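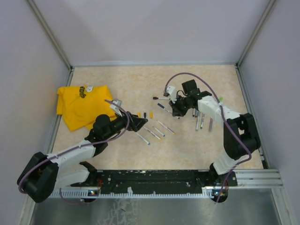 Buying a two-arm cell: questions we get from people holding a budget form

The price on the quote is for the arms. It is a perfectly good price, and you should enjoy it for as long as you can, before you start adding the table, the walls, the rail across the front, the cables, and whatever you plan to have the arms handle. The handling part is cheap, at least. A yellow cloth and a scatter of markers, some of them parted from their caps, will keep two arms occupied for longer than most managers expect. Yanti Pangaribuan wrote the first version of this page in February and Afiq Nair keeps adding to it. Last update: April 2023.

How much should we ask for?

Our own Denduditz cell came to $3,669 for the bench side alone: surface, walls, framing, rail, power. The arms were a separate line, and your vendor will be delighted to talk to you about those. If your approval process has one box for "robot," put both numbers in it and add them up first. We did it the other way around and spent a month explaining why a robot needed a table.

Do we need two arms?

If your task involves holding one thing while doing something to another, yes. If it involves picking something up and putting it down, no, and please buy one. The second arm costs the same as the first, needs its own cable run, and will want to be exactly where the first one is. The Grenanano site bought 2 and used one for most of a year. It was a very well rested arm.

Can we start with one and add the other later?

You can. Buy the full-width rail and plate at the start, though. Replacing a short rail with a long one means taking everything off the table, and you will find out which bolts were put in by somebody strong.

Why walls? Our lab already has walls.

Yours have posters on them, and people walking past. If you use cameras, a plain pale background saves you a lot of grief over lighting and over whoever is wearing a loud sweater that day. Walls also keep round objects off the floor. Budget for three sides and leave the front open so you can get at things.

What should we set aside for cables?

More. Ismail, our first cell, was quoted with cables cut to the length of the arm when it is standing still, a thing it does beautifully. You want slack at the wrist, ties along the forearm, and a spare set in a drawer. We now put $325 per cell against cables and have stopped being surprised.
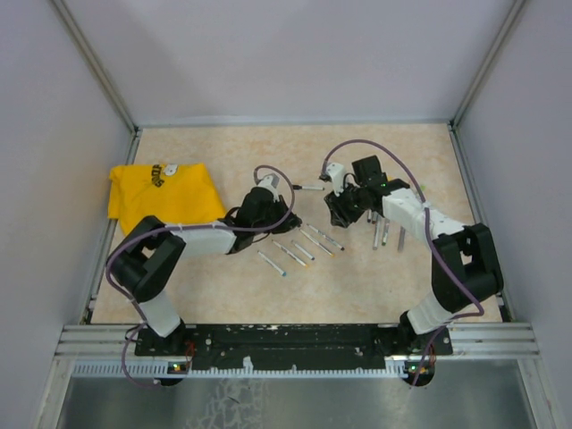 Both arms over the markers, with the yellow T-shirt at left. Allow for the cable loops when you measure headroom.

What about the things on the table?

We allow $200 a year for what the form calls "task objects." That means markers, clothing, boxes, and cups. Buy duplicates of anything you care about. Caps get lost, shirts get borrowed, and a line of markers gets discontinued the week after you settle on it. Keep the receipts together, or finance will ask why an automation project is buying stationery.

How much floor space do we need?

Take the footprint of the table and add enough for a person to stand at the front and a second person to stand behind them offering advice. Leave access to the sides too. The Sovadham cell was pushed into a corner to save space, and the whole thing now gets dragged out whenever a side panel needs attention.

Do we have to buy a service contract?

Read what it excludes. If it excludes grippers, and many do, price a spare gripper and compare. We skipped the contract and bought spares. Afiq would like it noted that he voted for the contract.

How long from order to something moving?

Ask the vendor, then ask when the vendor's last three customers had something moving. Put the later date in the plan. Assembly is quick once all the parts are in the building, and the last part is usually a bracket.

Who signs for it?

Whoever owns the room. Get that in writing before the crate arrives.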